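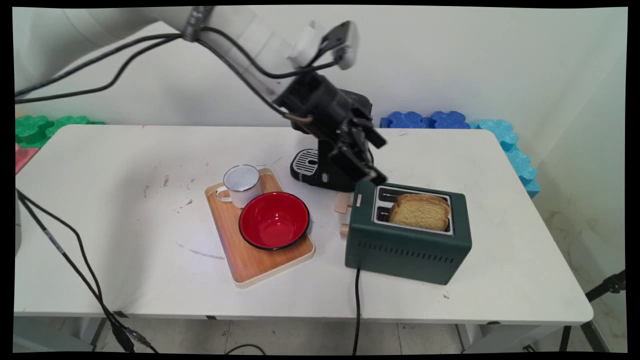
Breakfast first, then the email: Velimir Bošković on small kitchens

Quick one this month. Velimir Bošković runs Orkham, a two-person shop that sets up breakfast corners in offices, rental flats, anywhere with a bit of spare wall and a socket. I caught him at 7:40 in the morning, which was his idea. He talks fast. I type slow. Bear with me.

He started with toasters. Of course he did.

"People put the toaster in a cupboard and then wonder why they eat crackers over the sink," he says. "Leave it out. Get one in a color you like and leave it out." He's fond of dark green at the moment. With wooden knobs, if he can get them. "Black plastic knobs, fine, they turn the same. But you touch that thing every morning."

Two slots is plenty, in his view, even for an office. He once put in a four-slot for a client called Nedeljković, an accounting firm, and it was the only thing they ever sent back. Too wide, and crumbs everywhere.

And one slice at a time? "I do one slice at a time. Always. The second one goes cold while you butter the first. What's the hurry."

Then the tray. This is the part he gets worked up over. His whole system, if it is a system, is a wooden tray next to the toaster with a mug and a bowl on it, and you put both back on the tray after washing up. No shelf, no hooks.

"The tray is the parking space," he says. "Mug, bowl. If the tray is full the kitchen is tidy, even when the rest of the room is a disaster. You can carry it to the window and eat there. You can carry it to bed, I don't judge."

Enamel for both, because his customers drop things. White mug with a dark rim, red bowl with a black rim. Does he mind that they don't match? He looked at me like I'd asked something stupid. "The rims match. Near enough."

Enamel chips though, I said. He shrugged. Said a chip on the outside is a chip on the outside, a chip on the inside and you retire it to the pencils.

Coffee machine goes at the back. Not negotiable apparently. His business partner Jhonatan Arboleda disagrees with this, and came on the line for a minute to say so.

"You reach past a hot toaster to get your coffee. Every day. It's a bad layout and I've told him," Arboleda says. He would put the machine at the front left and the toaster behind. They tried it his way in the Plenero job, a co-working place with 200 desks, and according to Bošković people kept leaving full cups on the front edge. According to Arboleda it was fine.

They've agreed on the drip tray at least. It faces forward, it comes out, somebody rinses it. Arboleda: "If you have to turn the machine around to empty it, it will not get emptied."

On tables they're both strict and also kind of not. White top, rounded edge. White shows everything, I said, scuffs, smudges, all of it. Bošković likes that. "Good! Then you wipe it. On a brown table you'd have the same dirt and you'd be eating off it." Some marks don't come out and he's made peace with those. He has stopped using scouring pads, he says they take off the shine and then the smudges get in for real.

Cords. I asked becuase mine are a mess. He lets the toaster cord drop straight down over the front if that's where the outlet is, but only in places without toddlers. In family flats it goes out the back, and the table moves to wherever the socket is. He won't use extension leads near the sink.

Money, since readers always ask. The Plenero job came to 2,735 with the tables. A single corner for a rental is closer to half, the last one was 1,335 all in, and the coffee machine was the biggest line on the bill. You can do it way cheaper. He says the tray is the bit to spend on, oddly, a thin one warps after a few washes.

What's next? Something with a supplier called Boltik, who make trays, he wouldn't say more. Possibly September. Arboleda said "definately not September" in the background.

I asked what he'd had for breakfast. Toast, one slice, and he had to go, the second one was in.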